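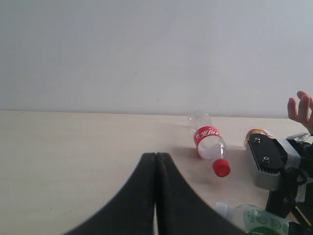 Work on the bottle-sorting project has carried on through the autumn term, and this report covers the period from the start of November to 23/01/2024. The club now meets in the smaller of the two workshops, where the arms can stay bolted down between sessions. Most of the practice has been on drinks bottles laid on their sides, because that is how they will come off the belt in the Plastbridge challenge. The labels vary a good deal, from bright red with white lettering to pale green with darker circles, and the students have been told to expect any of them. They may not tell the arm where the cap is.

The main spending was on the Vamus arm controller and a set of replacement finger pads, which came to £1576 including delivery. That leaves us within the first part of the grant. The second part has not been touched. A Sorensen power supply failed in November and was replaced free of charge, but we lost 2 sessions waiting for it.

Pick-up from the table is the area with most progress. The students began by writing every move by hand, and changed over to recording moves and playing them back once they saw how long the first way took. They have now saved some 4000 short recordings. Many of the early ones are poor and will be thrown out, and sorting through them is slow work that falls mainly on the older students.
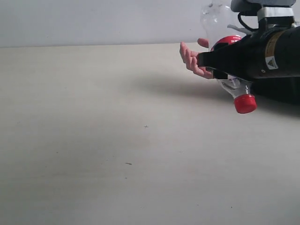 Holding a bottle by the middle is fairly dependable. Turning it so that the cap points down is harder – empty bottles are light and they slip round in the grip when the wrist turns quickly. The students have slowed the wrist and this has helped, though it makes each attempt longer than we would like for the timed round. Green and clear bottles without a label are still missed more often than the others.

Attendance has been steady. A few of the younger members find the programming sessions dry and we have moved them on to building the collection bins, with a short programming task at the end of each meeting.

Before the next report we plan to finish clearing out the old recordings, run a full practice round against the clock, and send our entry form to Kemik, who are handling registration. We would also like to buy a spare set of finger pads from the remaining money and ask for your agreement to this.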